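Finally replaced the fruit bowl. The old one was glass, too deep, and whatever sat at the bottom went soft before anyone saw it.

Went with a woven basket from Gaber. Rectangular, rounded corners, thick braided rim. I looked at a round one from Liso as well but it took up too much of the table.

Paid 2 dollars extra for the bigger size. Worth it. Apples go in one layer and you can see all of them.
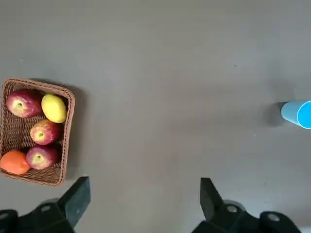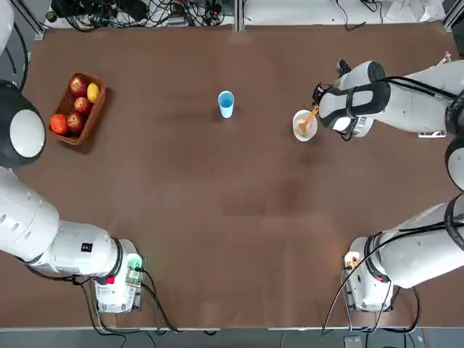
Basket on the left both times. Orange spatula and white bowl are in the second one.

A few people asked about lining it. I don't. A tea towel looks nice for a day and then collects crumbs and bits of stem. I take everything out on the weekend and shake the basket over the sink.

Bananas stay out of it. They turn everything else too fast. Same with onions, which live in the cupboard under the microwave.

Tomatoes are fine in with the apples if you're going to eat them in a day or two. Otherwise I'd give them their own dish.

Othmane Naciri asked if it would hold mandarins. Yes, the weave is tight enough. Grapes I'd still keep in the fridge.

Next job is the spatula drawer. It has 5 spatulas in it and I use the same one every time.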